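Kitchen at Rovelau gets its own cleaning hour

Rovelau, Thursday, October 1, 2020

The shared kitchen in the old Verstraete building has a new rule, and it is a simple one. The last hour of every day now belongs to cleaning. No pots go on the fire in this hour, no dough is mixed, and no deliveries are accepted at the back door. The people who rent the kitchen received the news by letter two weeks ago, and the rule starts today.

The kitchen is run by Flestow, the small cooperative that took over the ground floor of the building in January. It is used by bakers, by two caterers and by a soup maker who sells at the weekend market. All of them pay for their hours, and until now the cleaning was done inside these hours. Flestow says this was the weak point of the system. A person who has paid until six o'clock wants to cook until six o'clock, and so the cleaning was often short.

Under the new rule the last hour is free of charge. Each tenant who worked that day must send one person for it. The work is divided by a sheet of paper with the tasks written on it, and the tasks change every week so that the same person does not always get the drains.

Much of the work is done with very ordinary things. Flestow decided against buying a machine for the counters and the shelves. It prefers basins, buckets and cloths, which are cheap and can be replaced the same day from the shop across the street. The cloths are washed in the kitchen several times during the hour, and the shelves are wiped from the top down, together with their posts. Objects standing on the shelves are supposed to be lifted, wiped and put back. The cooperative admits that the shelves have slowly become a place for everything, from scissors to sharpening stones, and that this part will need some patience.

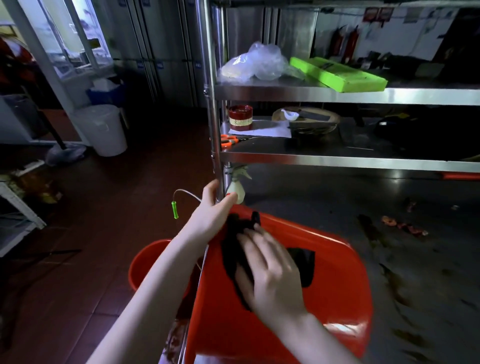

Water and buckets

The second part of the letter is about water. The kitchen used too much of it in the summer, and the bill for the three warm months was 3,895, a figure which surprised the cooperative. After this, Flestow looked at how the tenants were filling and emptying their buckets. Many of them left the tap or the hose running while they did something else. Some filled a bucket to the rim, carried it two steps, spilled a part of it and then filled it again.

The new instructions ask for buckets to be filled on the floor, where nobody has to lift them down from a counter. A bucket should be filled to half and no more. Two buckets are used for the floor, one for washing and one for rinsing, and the rinsing water is changed when it becomes gray. It is not permitted to pour the dirty water into the sinks where vegetables are washed.

There is also a paragraph about plastic bags. Clear bags are used in this kitchen for almost everything, and the tenants have the habit of rinsing the good ones and using them again for dry waste or for carrying cloths. Flestow has no objection to this, but it asks that the bags are rinsed over a bucket and not over the floor, and that they are emptied completely before they are hung up. A bag with water in it is heavy and slippery, and a weak one can tear at the neck.

The color of the buckets was discussed too, at more length than one would expect. The red ones are now for floors and cloths only. White containers stay with the food, and the two kinds must be kept on different sides of the room at night. One of the bakers had asked for blue as a third color, for the cold room, but this was put off until the new year.
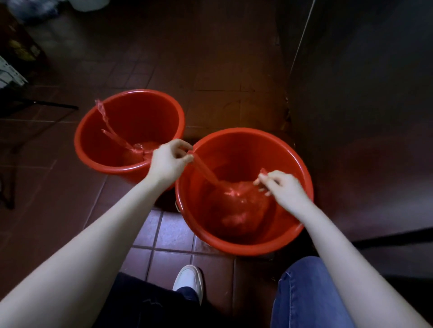 What the tenants say

The reactions are mixed but mostly friendly. The bakers are content, as they begin very early and have often found the counters sticky from the evening before. One baker told this page that she used to spend her first twenty minutes with a cloth in her hand before she could put down any flour. She hopes to get these minutes back.

The caterers have more doubts. Their busy time is late in the day, and for them the lost hour is the best hour. They have asked Flestow to move the cleaning to later in the evening on Fridays, when they prepare for weddings and other parties. The cooperative answered that it will try the rule for one season without exceptions and then look at the question again. Until then, the caterers can use the small preparation room on the other side of the yard. It has a sink and a long table but no oven.

The soup maker had a different question. He wanted to know what happens when a tenant does not send anyone. According to the letter, the first time is a warning. The second time, the tenant pays for a cleaner, and the price will be taken from the deposit of 400 that everyone left at the beginning. There is no third time in the letter. Flestow says it hopes not to need one.

Some practical points

Tenants should bring shoes that do not slip. The tiles are good ones, but with soap on them they are not safe, and there was a fall in the spring, luckily without serious injury.

Spray bottles must be marked with their content. At the moment several of them have no label, and only the person who filled them knows what is inside. Bottles without a name will be emptied from next week – also if they are full.

The space in front of the fire extinguishers has to stay free at all times. Crates and trolleys were left there more than once, and the building inspector has already mentioned it to the cooperative.

Personal things can stay on the shelves only if they are in a box or on a tray. Tins, stones for sharpening and other small tools without an owner will be collected in a crate near the office, where they can be picked up for a month.

Soap, cloths and gloves are paid for by Flestow. The cleaning products come from Jelunar, the same supplier as before, and tenants are asked not to bring stronger ones from home. A list of what may be used on steel and what may be used on tile hangs in the corridor.

Next steps

The kitchen has 46 tenants on its list at present, although many of them come only once or twice in a month. A waiting list exists as well, and new applications will be accepted again in January. Applicants will be asked to take part in one cleaning hour before they sign, so that they know the room and its habits.

Flestow also plans to replace the floor drain near the back door, where the water leaves too slowly. The work will take two mornings, and the dates will be sent to the tenants by mail. During these mornings the front half of the kitchen stays open, and the hours lost in the back half will be given back.

Questions about the new rule can be asked at the Flestow office, room 231, on weekdays before noon.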